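Small Things for the Table - Gallery

The pages in this section collect the tabletop pieces that came through the Cloletwood workshop this winter: racks, stands, boxes, trays and a few odds and ends made from offcuts. Most were made by three people, Obsa Habte, Hawi Yilma and Ibsa Tilahun. Zinash Kumsa did the finishing on nearly everything and kept the notes that the lines below are taken from.

Wood is listed only where the maker wrote it down. Prices are not listed. If you want to ask about a piece, use its name and the name of the maker, and leave a message at the Prirnbridge shop. The shop is closed on Tuesday.

The gallery is in the order the pieces were entered in the book. A few entries have a longer note because people kept asking the same questions at the February open day.

Bread board, long
Obsa Habte. Maple, 12 mm thick at the handle and a little more in the middle. The handle hole was drilled before the shape was cut, so it sits true to the center line. One side is for bread and the other for cheese, though there is no mark to say which is which.

Bread board, short
Obsa Habte. Cut from the end of the same plank. There was a small knot near one corner and it was left in. Oiled three times over a week.

Spoon rest
Hawi Yilma. A shallow dish with a notch in the rim. The first one rocked on the counter and was sanded flat on the bottom. Later ones were flattened before the dish was hollowed, and that saved time.

Napkin holder
Ibsa Tilahun. Two uprights and a base, joined with dowels. Holds paper napkins well. Cloth ones need to be folded in thirds or they slump to one side.

Salt box
Ibsa Tilahun. Swivel lid on a brass pin. The lid was stiff for the first month and has eased with use. Coarse salt only - fine salt works its way into the pin.

Plate racks and mug trees
These are the two pieces we get asked about most, usually together, and usually by someone who has just moved into a place with one cupboard. They are made separately and can be bought separately, but they do sit well side by side on a counter.

The plate rack is a slanted stand. Plates go in on edge, one to a slot, and lean back a little. We suggest putting the smallest plate in front so you can see what you have. Dinner plates and side plates both fit. Deep bowls do not, and neither do plates with a wide flat rim, which catch on the slot next to them. If you mostly use bowls, ask Hawi Alemayehu at the shop about the open shelf instead.

The mug tree is a vertical post with short pegs, set in a rectangular base. Earlier trees had a round base and tipped over if all the mugs were hung on the same side. The rectangular base takes up more counter and has been a lot steadier. Hang the heavy mugs on the lower pegs anyway.
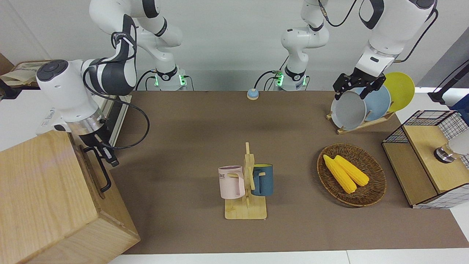
Mug tree in front, with a gray, a light blue and a yellow plate in the rack. Wooden box with a black metal pull at left, call bell at the back of the mat.

Both pieces should be wiped down and dried after use if anything wet has been standing in them. Water collects at the bottom of the slots first. A dry cloth pushed along each slot once a day is enough. Do not put either one in the dishwasher. We have repaired two that were, and the joints were never as tight again.

A question from the open day was whether the pegs on the mug tree can be replaced. They can. They are turned to one size and glued, and a broken one is drilled out and a new one put in. Bring the tree in with any piece of the peg you still have so the color can be matched.

Egg tray
Hawi Yilma. Twelve holes, two rows of six. The holes were cut for large eggs. Medium eggs sit lower but do not fall through. Zinash rounded the inside edge of every hole by hand and has asked that the next tray have fewer holes.

Trivet, slatted
Obsa Habte. Seven slats on two cross pieces, screwed from below. The screws are set deep enough that they will not scratch a table. Takes a full casserole dish.

Trivet, round
Obsa Habte. Made from a slice of ash that had been sitting by the stove for two years. It split anyway, a thin crack from the center to the rim, and was filled and sanded. It has not opened any further.

Recipe stand
Ibsa Tilahun. A ledge and a back, with a hinged leg behind. Will hold a heavy cookbook open if the book is past the first few pages. Near the front cover the pages tend to turn back over. A clip would help and the next version will have one.

Boxes with pulls
Several people have asked where the handles come from. The bar pulls are bought in from a supplier in Grarkside and fixed with screws from inside. They come in black and in a brushed finish. Black has been the more popular of the two, mostly on the lighter woods.

The larger boxes are made to sit on a counter or a low shelf and hold whatever you want out of the way: dish towels, chargers, onions, mail. Give them some air if you store vegetables. Felt pads can be added to the bottom at the shop and take a few minutes to put on.

If you are ordering a box to fit a particular shelf, measure the shelf at the front and at the back. Old shelves are often narrower at one end, and we have had one box come back for that reason. It lost a strip off one side and now fits. Measure the height with the pull in mind too, if you plan to lift the box out from above.

Knife block, small
Ibsa Tilahun. Four slots, cherry. The slots run the full depth of the block so crumbs can be shaken out. Heavy for its size.

Tea tray
Hawi Yilma. Beech, with finger holes at each end. This one was made for the Zeleke cafe and spent a month in use before it was photographed for the book, so there are rings on it. The cafe has since ordered more, with a slightly higher rim.

Coasters, set
Hawi Yilma. Made from tray offcuts. The grain does not match across the set. Cork on the underside.

Butter dish
Obsa Habte. Wooden base with a groove cut for a glass cover. The cover is not supplied. Bring your own and the groove will be cut to fit, which takes a day or two depending on what else is on the bench.

Care
All of the pieces here were finished with the same food-safe oil. It darkens the wood a little in the first weeks and then stays put. When the surface starts to look dry, rub on a thin coat, leave it overnight, and wipe off what has not soaked in. A 300 ml can will do a plate rack, a mug tree and a couple of boards with some left over.

Light scratches can be sanded out with fine paper, going with the grain. Oil again afterward. Deep scratches on a board that gets used every day are better left alone.

Orders
Standard pieces are usually on the shelf at Prirnbridge. Anything with a change in size goes to Cloletwood and takes longer. Send the measurements in writing, even if you have already told someone at the counter. Pieces can be collected from either place, but say which when you order.

Gallery notes by Zinash Kumsa. The spring pieces will go on a separate page.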